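# Detector keeps swapping hexagons and cylinders, planner then goes for the wrong block

**Asked in:** Perception and planning
**Views:** 337

Hi all, hoping someone can spot what I've done wrong, as I've been going round in circles on this since June.

I've got a tabletop pushing setup running off the Kaltadley stack (their planner, my own detector bolted on the front). You type something like "push the green star next to the red star" and the planner asks the detector where things are, picks an approach point behind the block, and moves the tip. Blocks come in four colours and a handful of shapes. Stars are spot on, I can't remember the last time it got a star wrong. Colours are fine too. What drives me up the wall is hexagon versus cylinder. A block gets called a hexagon, then a cylinder, then a hexagon again, and nothing has moved!

If it was just a wrong label in the viewer I could live with it. The trouble is the planner looks blocks up by colour plus shape every single tick, so when "yellow hexagon" vanishes for a moment it drops the goal, replans, and sometimes sets off for something else entirely. I logged one long session and got 304 label flips out of it, nearly all of them on blocks towards the far side of the board.

Things I've tried:

- raising the confidence threshold (fewer flips, but now blocks disappear altogether, and the planner likes that even less)
- more training pictures, mostly of the near half of the board if I'm truthful
- turning the lights down a bit
- restarting everything, obviously

The config for the detector is the stock one apart from this:

```
min_confidence: 0.7
track_objects: false
lookup: every_tick
```

A typical starting layout is below. The camera looks across the board at a slant and I can't easily move it, so please don't just say "mount it overhead" (I know, I know). 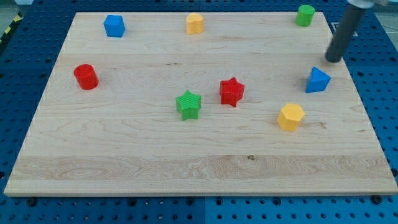 **Adebayo Okoro**
*Member, hobby projects and perception tinkering*

Forgot to say, the tip position is fine. I did the calibration again last week and it touches down where I ask it to. So I'm fairly sure this is all on the perception side, but I'm happy to be told otherwise. Is there a better model I should be using, or is it a settings thing?

---

## Answers

### Answer 1 (accepted)

**Krishnamoorthy Iyer**, moderator

I had nearly the same headache on my Rinden board, so you have my sympathy. I think you've got 2 separate problems and they're making each other look worse.

First, the view. With a slanted camera the far blocks come out smaller and squashed, and the outline of a hexagonal prism at that size really isn't far off the outline of a cylinder. In your picture the blue hexagon and the green cylinder are both up towards the far edge, so they're the ones I'd watch first. Stars have points sticking out, which is why they survive. Before you go hunting for a new model, try warping the image so the board becomes a proper rectangle. You know where the corners of the board are, so it's one homography, worked out once at start-up. It won't fix the sides of the blocks (they stand up off the board, so they'll smear a bit) but the top faces will be much closer to the same shape wherever they sit. Then retrain on warped pictures, and please include the far half this time!

Second, and I'd do this one today, stop asking for the label on every tick. A block doesn't change shape. Give each one a track when it first shows up, match by position and colour from then on, and let the shape be a running vote. I use the last 7 frames:

```
track_objects: true
match_on: [position, colour]
shape_vote_window: 7
lookup: on_goal_start
```

The last line matters most for the planner. It resolves "yellow hexagon" to a track once, when the goal starts, and after that it follows the track. If the label wobbles halfway through a push it simply doesn't care. You do need to drop the track if the block goes off the board, otherwise it'll chase a ghost (mine spent a whole evening pushing air).

One small trap: when the arm passes in front of a block the track can be lost and started afresh. Keep lost tracks alive for a second or so and it mostly sorts itself out.

> **Adebayo Okoro:** Put the tracking in first as you said and the dropped goals have stopped. Still get the odd flip in the viewer but the planner ignores it now. Will have a go at the warp next, thank you so much!

> **Krishnamoorthy Iyer:** Lovely. Put your threshold back down as well, the vote will deal with the noise.

### Answer 2

**tromascombe_user**, posted 2020-07-02

Which version are you on? I had weird labels after an update and going back to the old one cured it. Might be worth a try.

### Answer 3

**marchand_fan**

Agree with the answer about tracks. I'm using the Marchand planner so the setting names are different for me, but the idea carries over.

Another cheap trick if you know what's on the board before you start: give the detector the list. If you only own a green cylinder and no green hexagon then "green hexagon" can't be right, so throw it away. I just multiply the scores by a table of ones and noughts, took me five minutes. No help if you've got both shapes in the same colour, mind.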